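Home | Notebooks | Bench 3 | Protocols | Inventory | Contacts
Print this entry | E-mail this entry

Bench 3 Notebook -- Cloth Handling, March
Entered by Ruth Lozano. Read and initialed by L. Carhuamaca.

Start 8:40 a.m. Purpose of the session: to continue collection for the small-cloth set under the Flesano task list, item "flatten and fold in half, from crumpled." The target for this item remains 200 accepted demonstrations. The count carried forward from the previous entry was 45. No changes were made to the gripper firmware or to the recording software before starting.

Setup was completed according to the bench checklist, with one exception. The left gripper did not report its closed position correctly at first power-up. It was restarted and then calibrated again with the jaw fully shut on nothing, followed by the jaw fully open. The second reading agreed with the stored value and the session was allowed to proceed. If this happens again, the unit should be exchanged for the spare and the fault entered in the Plusta log, even if a restart clears it.

The starting state was produced by the drop method: the cloth is picked up at one point, released above the table, and left as it falls. Lizeth Carhuamaca has asked that operators stop "helping" the cloth after the drop. On review of earlier material she found that several of us had been turning a corner outward before pressing record. The effect is that the set contains too many easy starts, and a policy trained on it can be expected to wait for a visible corner that may never come. From this entry forward, a drop is a drop. If the cloth lands with part of it over the edge of the table, the drop is repeated and the fact is noted.

Demonstrations are performed with both grippers held by hand, one operator at a time. The operator should look at the work for the whole of the demonstration, including the return to the rest position. Looking up at the monitor to check the timer moves the head view away from the cloth and has cost us otherwise good material.
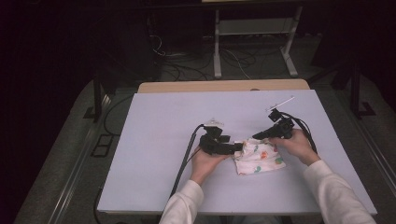

Pace was the main subject of discussion before the first block. The instructions say "natural speed," which each of us has understood differently. It was agreed that the approach to the cloth may be made at ordinary speed, that the jaw is to close fully before any lift begins, and that there is to be a short hold after the lift. Operators working from habit tend to lift and close in a single motion. This looks well on playback but leaves the moment of grasp very hard to place when the recordings are divided into segments.

Block A, 8:55 to 9:50. Cloth only, no second object on the table. The opening attempts were slow while the operator adjusted to the longer hold. Two-handed regrasps were allowed. One attempt was stopped when both jaws took hold of the same fold and neither could be opened without dragging the cloth; it was marked as a failure and kept. Failures of this kind are to be kept under the separate label and are not to be counted toward the 200.

Block B, 10:05 to 11:20. Same cloth and same drop method, with the first grasp made by the left gripper only. The purpose is to balance the set, in which the right hand leads far too often. I found this awkward and my paths were less direct than in Block A. Lizeth's view is that indirect paths are acceptable provided that the grasp is clean, and that the uneven quality should be left alone until we see whether it does any harm in training.

Cable drag was noticed again on the left side during long reaches. The pull is light, but it is enough to turn the wrist slightly at full extension. Routing was adjusted between blocks -- more slack at the table edge -- and the operator reported less resistance afterward. I do not consider the matter closed. The Zernitz clips ordered for this purpose have not arrived.

Review. Files were copied to the Pyo share at 11:35 and checked for matching start times on the two gripper streams and the head view. In 3 recordings the right gripper stream began late by more than the permitted margin. These were rejected outright. An attempt to repair them by shifting the stream was discussed and declined, as we have no independent mark to shift against. A further 9 were set aside for a second opinion: in these the fold was completed but the final edges did not meet to the standard given in the task sheet. The sheet does not say whether a poor fold that is otherwise well performed should be accepted. A ruling is needed before the next entry.

My own recommendation is to accept them with a quality grade attached, so that they can be left out later at no cost. Lizeth would prefer to reject them and keep the accepted set simple. Both positions have been written into the task sheet as comments.

Items carried forward:

Ruling on fold quality (Lizeth).
Left gripper, power-up fault: watch at the next start and log in Plusta if repeated.
Right gripper, late stream: compare the clock on the recording machine before and after a full block.
Clean the jaw pads. Lint had collected on both sets by the end of Block B, and the grip on a single layer was noticeably poorer than at the start.
Revise the wording of "natural speed" in the operator instructions to match what was agreed above.
Second cloth, plain, to be brought into rotation once this one reaches its share of the set.

Grippers powered down and returned to the charging shelf at 11:50. Updated count to be entered after the ruling. -- R.L.

Previous entry | Next entry | Back to Bench 3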